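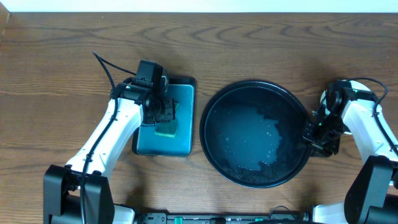
双腕洗浄タスク ソフトウェア定例 議事録

開始：午後2時
場所：開発棟の打合せスペース、一部オンライン
出席：制御、認識、計画、ツールの各担当、Painemal社(オンライン) 計9名
記録：ツール担当

議題
・前回の宿題の確認
・Dellura(動作計画)の干渉判定
・水面と鍋底の認識
・右腕の把持保持制御
・収録データの整理と再学習
・Bramonのログ形式変更
・その他

前回の宿題の確認

左右の腕の時刻同期については、制御担当が修正を入れた。これまで左右のコントローラが別々に時刻を打っており、カメラの時刻とも揃っていなかった。今は上位PCの単調時計で統一し、受信時ではなく送信要求時の値を記録している。再生して確認した範囲では、左右の動き出しのずれは見えなくなった。完了とする。

スポンジトレイの位置を設定ファイルから読む件も完了。コードに直接書いてあった値は削除した。古い設定ファイルのまま起動した場合は、既定値で動かずにエラーで止まる。

非常停止後の復帰手順は未了。復帰時に関節目標値が停止前の値のまま残っており、再開した瞬間に腕がそこへ戻ろうとする。制御担当が、復帰時に現在角で目標値を上書きする変更を作成中である。次回に持ち越す。それまでは、停止後は必ずプロセスごと立ち上げ直すこと。

Delluraの干渉判定

計画担当から報告。左腕がスポンジを持って鍋の上に移り、右腕が鍋の縁を押さえている区間で、計画が失敗することがある。失敗のログを見ると、ほとんどが左右のグリッパ同士の干渉判定で落ちている。実際の隙間は十分にある姿勢でも落ちており、グリッパの衝突形状が大きすぎるのが原因と考えている。

現在の衝突形状は、グリッパ全体を一つの箱で囲んだもの。これを指、手首、サーボ部に分けた凸形状に置き換えたい。計算時間は増えるが、鍋の縁の近くで解が出ないよりはよい、というのが計画担当の意見。

認識担当から質問。手首まわりのケーブルは衝突形状に入っているのか。計画担当の回答は、入っていない。ケーブルは手首の外側に弧を描いて出ており、手首の向きによって張り出し方が変わるため、形状としては扱いにくい。

議論の結果、ケーブルは形状に入れず、手首の回転範囲に制限をかけて避けることにした。制限値は左右で別に持つ。配線の取り回しを変えたときは制限値も見直す必要があるので、設定ファイルにその旨のコメントを書いておく。

机の面との余裕量についても話が出た。スポンジを取りに行くとき、トレイの縁に指先が近づくと余裕量の設定に引っかかる。トレイだけ余裕量を小さくする案と、接近の最後だけ干渉判定の対象からトレイを外す案が出た。後者は以前別のタスクで使ったことがあり、外したまま戻し忘れる不具合を出している。今回は前者で進める。

縁を押さえている右腕を計画の対象に含めるかどうかは意見が分かれた。計画担当は、右腕を固定の障害物として扱えば探索の次元が半分になると主張。制御担当は、鍋が動いたときに右腕も追従するので、固定とみなすのは無理があるとした。当面は固定として扱い、右腕の実際の関節角が計画時の値からしきい値を超えてずれたら、左腕を減速して再計画する。しきい値は計画担当と制御担当で決めて、次回に値を出す。

水面と鍋底の認識

認識担当から報告。鍋に水を張った状態では、天井の照明が水面に映り込み、その部分が鍋底の領域として取れなくなる。水面の泡も汚れの候補として拾ってしまう。底に溜まった黒い粒状のものは鍋自体も黒いため、輝度だけでは縁と区別がつかない。

現行の処理は、鍋の輪郭を楕円で当てはめ、その内側を切り出してから汚れ領域を推定する。輪郭の当てはめは安定しており、右のグリッパが縁に重なっていても、隠れていない部分だけで当てはめられる。問題はその後の段階である。

対策として次の案が出た。

(1) 複数時刻の画像を重ね、動くものを泡や反射として除く。
(2) 照明の映り込み領域を飽和画素から求め、その部分は「不明」として計画側に渡す。
(3) 汚れ領域の推定をやめ、鍋底全体を決まった経路でこする。

(1)は、腕が静止していても水面が揺れるので、除くべきでないものまで除く可能性がある。また、粒のほうも水の動きで流れる。(2)は実装が簡単で、すぐ試せる。(3)は認識に頼らないが、時間がかかる。Painemal社から、運用上は取り残しのほうが問題で、時間はある程度かかってもよいとの発言があった。

(2)を先に入れ、「不明」の領域は汚れがあるものとみなしてこする対象に含める。(1)は認識担当が手元のデータで試し、結果を見て判断する。(3)は、認識が一定時間うまく取れなかったときの退避動作として残す。

深度については、水面で値が飛ぶため、鍋の内側では使わない。鍋の縁の高さだけを深度から求め、底の高さは鍋の型ごとの値を設定で持つ。縁の高さも時々飛ぶので、中央値をとってから使う。

スポンジの検出は色で行っている。濃い緑の面と黄緑の面で見え方が違い、傾いていると二つの領域に割れることがあった。両方の色をまとめた一つのマスクにして、最小外接矩形で向きを出すよう変更した。トレイが青緑で、濃い緑の面と色相が近い。しきい値を少しでも広げるとトレイの縁が混ざるので、先にトレイの領域を求め、縁にあたる帯を除外してからスポンジを探す順序に改めた。どちらの面が下を向いているかは、今のところ判定していない。計画側で必要になった時点で改めて検討する。

右腕の把持保持制御

制御担当から報告。右腕は鍋の縁を押さえ、左腕がこする力で鍋が回らないようにする役目を持つ。現状は位置制御のみで、縁の位置の推定がずれると、押しすぎるか、触れていないかのどちらかになる。

サーボの電流値から接触を推定する方法を実装した。指を閉じる方向に一定の速度で動かし、電流が上がったところで止め、そこからわずかに閉じた位置を目標とする。単体では動作しているが、サーボが温まると同じ負荷でも電流の出方が変わるようで、接触判定が早く出ることがある。起動直後に空中で指を開閉し、そのときの電流を基準値として差し引くようにする。基準値は作業の合間にも取り直す。

ツール担当から、電流値の記録周期が関節角より遅いという指摘があった。現在は別のスレッドで読んでおり、通信が混むと抜ける。制御担当は、関節角と電流を一回の読み出しにまとめる方針。ただしバスの帯域に余裕がなく、制御周期を落とさずに済むかは測ってみないとわからない。測定結果を共有したうえで決める。

保持が外れたときの扱いを決めた。右腕の接触判定が外れたら、左腕は現在位置から真上に退避し、右腕が縁を取り直すまで待つ。取り直しは2回まで。それでも取れない場合は作業を中断し、左腕はスポンジをトレイに戻す。戻す動作の途中で右腕を動かさないこと。

収録データの整理と再学習

遠隔操作で集めた収録は572件になった。学習担当を兼ねる認識担当から、内容にばらつきがあるとの報告。操作の途中で止めたもの、スポンジを落としたもの、右腕が縁を押さえないまま始めたものが混ざっている。

落としたデータを捨てるかどうかを議論した。落として拾い直すところまで入っている収録は、復帰動作の学習に使えるので残す。拾い直さずに終わっているものは学習から外すが、ファイルは消さずにラベルだけ付ける。ラベルの名前が人によって違っていたため、次の語に統一する。

complete(最後まで実施)
recovered(失敗後に復帰して最後まで実施)
aborted(途中で終了)
setup_error(開始時の状態が手順と違う)

ラベル付けはツール担当が再生画面に入力欄を追加してから始める。それまでは各自のメモで付けたものを使わないこと。後で突き合わせるのに手間がかかる。

学習側の入力については、机上カメラの画像のほかに電流値を加えるかどうかが未決。抜けのある電流値で学習すると、抜けを特徴として覚えるおそれがある。上記の読み出しの件が片付くまで、電流値は入力に使わない。

評価用のデータは学習用と分ける。収録した順に末尾から取る方法だと、水量や泡の状態が偏る。収録の単位ごとにまとめて振り分け、同じ回の収録が両方に入らないようにする。分け方を記したファイルは版管理に入れる。

Bramonのログ形式変更

ツール担当から説明。ログ収集ツールのBramonを新しい形式に移行する。旧形式では、画像と関節角を別のファイルに保存し、後から時刻で結び付けていた。新形式では、一つの収録を一つのファイルにまとめ、時刻の対応表を持たせる。

移行の影響を受けるのは、再生ツール、学習用の変換スクリプト、Delluraの失敗再現スクリプト。再生ツールは対応済み。変換スクリプトは作業中。失敗再現スクリプトは計画担当が直す。

旧形式の収録は変換して残す。変換のとき、時刻同期を直す前の収録は左右の時刻がずれたままになるので、メタデータに sync=legacy と入れる。学習に使うかどうかは認識担当が決める。

新形式には、ソフトウェアの版、設定ファイルの内容、カメラの校正値も一緒に入れる。設定ファイルは名前だけを残していたため、後から中身が書き換わって再現できなくなる例があった。内容そのものを入れるとファイルは大きくなるが、画像に比べれば小さい。

保存先の空き容量が減っている。画像の圧縮率を上げる案が出たが、泡や粒のような細かいものがつぶれるので、認識担当は反対。先に aborted と setup_error の収録を別の保存先に移す。

その他

・シミュレータのZoveroで水を扱えるかという質問がPainemal社からあった。現在の設定では液体を扱っておらず、鍋は空として計算している。計画と干渉判定の確認に限って使い、こする動作の評価には使わない。
・動作確認の前に、操作画面で左右の腕の割り当てが正しいかを見ること。先月、設定の入れ違いで左右が逆のまま起動した。起動時に各腕を少しだけ動かして確認する画面をツール担当が追加する。
・操作画面の状態表示について、「待機」と「保持中」の色が似ているとの意見があった。文字も併記する。
・Painemal社から、作業の途中で鍋を取り替える手順を追加したいとの要望。現行の状態遷移では作業開始時にしか鍋の型を読み込まないため、状態を一つ増やす必要がある。工数を見積もってから回答する。

宿題

制御担当：復帰時の目標値の上書き。電流と関節角の同時読み出しの測定。接触判定の基準値取り直しの実装。
計画担当：グリッパの衝突形状の分割。手首の回転制限の設定化。失敗再現スクリプトの新形式対応。
制御担当と計画担当：右腕のずれのしきい値の決定。
認識担当：飽和画素の「不明」扱いの実装。複数時刻の重ね合わせの試行。旧形式の収録の扱いの決定。
ツール担当：再生画面のラベル入力欄。変換スクリプトの移行。左右確認画面。鍋交換手順の工数見積もりの取りまとめ。

次回は同じ時刻に開始する。測定結果が間に合わない場合は、把持保持制御の議題を後ろに回す。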